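December 18, 2023

The Collton road resurfacing trial has now run long enough for a first set of notes. I am writing them down mainly so I stop answering the same three emails.

The test section is 200 meters of two-lane road on the Wisthorpe side, just past the junction with the old quarry track. The east half received the standard surface course. The west half received the same mix with a coarser stone. Both halves were laid in November by one crew, with the same paver. Traffic on both is the same apart from the farm vehicles that turn off at the track, and those have been left out of the tally.

Skid resistance was measured with a pendulum tester on a wetted surface. The average reading on the east half was 65. I do not have a settled figure for the west half yet. Two of the test spots there were contaminated with mud and Estrella Ventura, who checks my sheets, threw them out. She was right to do so. The remaining spots are too few to average, and I will not post a number until they have been repeated. 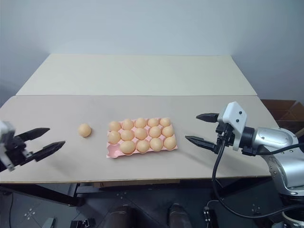
Texture depth is the other measurement people ask for. I used the sand patch method: spread a known volume of fine material in a circle, measure the diameter in four directions, work out the depth. It is slow, and wind ruins it. A laser unit would be faster, but the one at Lau is booked until spring.

Noise was logged at the roadside with the meter on a tripod. Truck passes were separated from car passes by hand. After removing overlapping vehicles I had 138 usable car passes, which is enough to compare the halves but says little about trucks. The coarse half sounds louder from the verge. I would like dry readings at a steady speed before putting a difference in decibels on that.

Saodah Menon asked whether the joint between the halves affects braking. I have no data on it. The joint is flush to within 2 millimeters on the straightedge, and I kept all test spots well clear of it.

The raw sheets are in the Trustitz folder under the site name. Column F is surface temperature, despite the header, which I will fix when I upload the repeat readings from the west half.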